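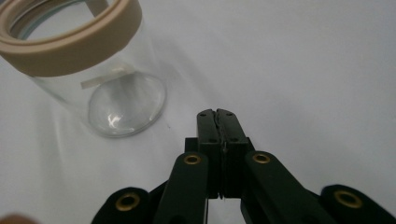

Week 6: Glass jars in the home store cupboard
Domestic Storage and Reuse, evening section
Notes by Magdy Slaoui

Reading for this week: the Cluvanmont handout on closures, and the two pages from the Saltus catalog. Read the catalog as a catalog. It was written to sell jars.

1. What people claim for glass

The usual claim is that glass is the "clean" choice. It doesn't hold smells, it doesn't stain, it lasts forever. The first two are mostly fair. The third depends on who is washing up. Most of the jars I have lost over the years broke in the sink, and I have never seen a seller put that in a table.

There is also the claim that a clear jar lets you see what you have. True, if the jar is at eye level and in front. A clear jar at the back of a deep shelf tells you as much as a tin does. Clear glass also lets light in, which is bad for paprika, dried herbs and most oils. Every photograph of a pretty pantry puts these next to a window.

2. The jar and the closure are separate questions

Students tend to write "airtight jar" as if the glass did the sealing. Glass walls are not where the trouble starts. Look at the mouth: the rim, the thread if there is one, and whatever collar or ring sits around it. In your notes, treat the following as separate entries:

Rim: run a dry fingertip lightly around it only after you have looked for chips. A chipped rim means the jar is finished as a food jar. Pencils are fine.

Collar or band: may be rubber, may be plastic, may be part of a lid that has been left on. Don't guess from color. A tan or beige band looks like old-fashioned rubber and plenty of them are plastic. Press it with a thumbnail.

Lid: write down whether you have it. Half the jars brought to this class every September come without one, and their owners call them storage jars.

3. The water test, and what it doesn't show

Fill halfway, close, dry the outside, lay the jar on its side on white paper. Leave it 24 hours. A damp patch under the mouth means a leak.

No damp patch means that it didn't leak water, lying still, at room temperature. That is all. Henk De Smet has argued in this room that a jar which passes is "good for anything," and I disagree with him every year. Water is a poor stand-in for air, and a poor stand-in for the smell of coffee. For crackers, the honest test is crackers. Put in six, close it, and eat one a week later.

Please don't use this test to decide whether a jar is safe for home canning. It has nothing to do with that. Canning needs jars and lids made for it, and a tested recipe.

4. Labels and tape

Tape on glass is cheap and I recommend it, with reservations. Small strips fall off in the wash or leave a gummy patch. Paper tape goes see-through at the edges when it picks up grease, and the pen fades. Write the contents and the month. "Flour" by itself is no use to anyone who owns two kinds.

The Hrubý method (oil and baking soda, wait, scrape) does remove old adhesive. So does hot water and patience. I have not been able to tell the results apart.

5. Size

The Grakport set we use in class is sold as 585 ml. Measure yours to the brim, then to the shoulder, and write down both. The shoulder figure is the one you will live with. More than one student has bought a jar for a bag of rice and been left holding the last of the bag.

6. The thick base

A heavy base makes a jar steadier and feels expensive in the hand. It also heats more slowly than the walls, so a thick-bottomed jar is a bad place to pour boiling water. The catalog calls the base "reassuring." Ask what you are being reassured about.

For next time

Bring one jar you use every week and one you kept because it seemed a shame to throw it out. Be ready to say what the second one is for. Write up your water test on one side of a sheet, with the closure described before the result.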